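Course Handout 12
Robot Learning and Field Practice
Topic: Silent tracking loss in hand-held gripper recording
Instructor: Denise Tunstall
Laboratory lead: Radosław Ziółkowski

Read before the December laboratory session. Bring a printed copy. Section 4 will be discussed in class.

1. Background

The Futar project trains arm policies for household tidying from recordings made with two hand-held grippers. The operator works in a furnished room, and the pose of each gripper is estimated for every instant of the recording. The robot never takes part at this stage. It meets the data later, in the form of a trained policy, and any error in the recorded poses is passed on to it as though it were a correct movement.

The case below concerns a batch of 259 recordings made for shelf tasks. The batch passed the automatic check and was used for training. The fault was found only when the policy was run on the arm at the Girumthorpe laboratory.

2. What happened

On its ninth trial the arm was asked to place a small box in a cube compartment. It approached correctly, slowed, and then drove sideways into the upright partition. The force limit stopped the motion. The gripper fingers were bent and the partition was cracked at its front edge. Ye-rin Sung, who was supervising, pressed the emergency stop after the arm had already halted. She was outside the marked line and was not hurt.

The first explanation offered was a fault in the wrist joint. The joint was removed, tested and found sound. Two days were lost on this. İlker Tekin then replayed the training recordings closest to the failed motion and found the same sideways movement in several of them, at the point where the operator's hand entered a compartment.

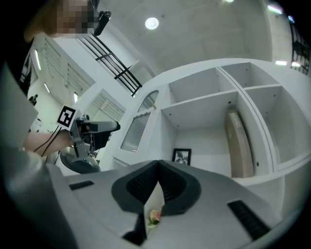
The operators had not made that movement. The pose estimate had slipped. Inside a plain white compartment the wrist camera has few visual features to follow, and the estimator filled the gap from the inertial sensor alone. When the hand came out again and features returned, the estimate jumped back to the correct position. The smoothing step spread this jump over 200 milliseconds, so that it looked like a quick but believable motion of the hand.

3. Why the check did not catch it

The automatic check, written by Berkay Akyol for an earlier table-top task, rejected a recording if tracking was reported as lost. In the shelf recordings the estimator never reported a loss. It reported low confidence, and the check did not read that value. The smoothing step was also run before the check, which removed the sharp jump the check might otherwise have flagged.

Students should note the order of these events. Each part of the software did what its author intended — the fault lay in how the parts were joined, and in the use of a table-top check on a different kind of task.

4. Corrective measures

The check now runs on raw poses, before smoothing.
Any recording with low confidence inside a compartment is held for manual review.
Where two grippers are used, their relative pose is compared throughout the recording.
New policies are first run at reduced speed against a foam shelf.
The supervisor keeps one hand on the emergency stop during all contact trials.

5. Preparation for the session

Each group will receive one faulty recording and one sound recording, unlabeled. Plot gripper speed and estimator confidence on the same time axis, decide which recording is faulty, and mark the interval you would remove. State the threshold you used and one case in which it would reject good data. Written answers are limited to one page and are due to Mr. Ziółkowski at the start of the session.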